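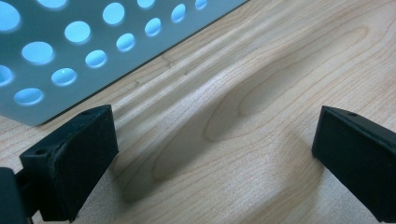
Householders wanted for a winter trial of secondary glazing

Budmont is looking for 12 households to live with secondary glazing from this winter and tell us whether it was worth having. We are a small home energy advice service and we don't sell windows, or anything else you could put in one.

We have read a great many leaflets promising warmer rooms and smaller bills. Most of them quote savings "up to" a figure, and very few say what sort of house the figure came from. When we asked three suppliers for their workings in August, one sent a brochure, one sent the same brochure with a different cover and the third has yet to reply. So we would like some readings of our own, from ordinary houses with ordinary draughts.

What we will fit

Paltura has agreed to supply removable inner panels for two rooms in each home. They have no say in what we publish and will see the results on the same day you do. Fitting takes a morning. If you hate the panels you can have them taken out at any point, though we would ask you to tell us why.

Who can take part

You should live in Tekley or Baidoo, in a house or flat with single-glazed windows in at least two rooms you heat regularly. Owners and private tenants are both welcome, but tenants will need the landlord's agreement in writing before we visit. We can't take listed buildings this time. Please don't apply if you are having a new boiler or loft insulation put in before spring, as we would never be able to tell which had done what.

What you would do

Read your meter once a week, on the same day if you can manage it. Keep a short diary of when the heating was on and which rooms felt cold. Leave two small temperature loggers where we put them, even when they are in the way of the curtains. There is one visit at the start and another at the end, plus a phone call in the middle.

You will be paid £241 if you finish the trial, or £281 if your home is one of those going without panels for the first half. We can't promise you will save a penny on heating. Condensation may get better or worse, and we want to hear about it either way.

How to apply

Write to Eusebio Rivadeneyra at the Budmont office with your address, the type of windows you have and a line or two on how you heat the place. Doubters are very welcome. We are less keen on anyone who works for a glazing firm, or is married to one.

Notice posted October 13, 2022. Places will be offered as suitable homes come in, and the list closes when it is full.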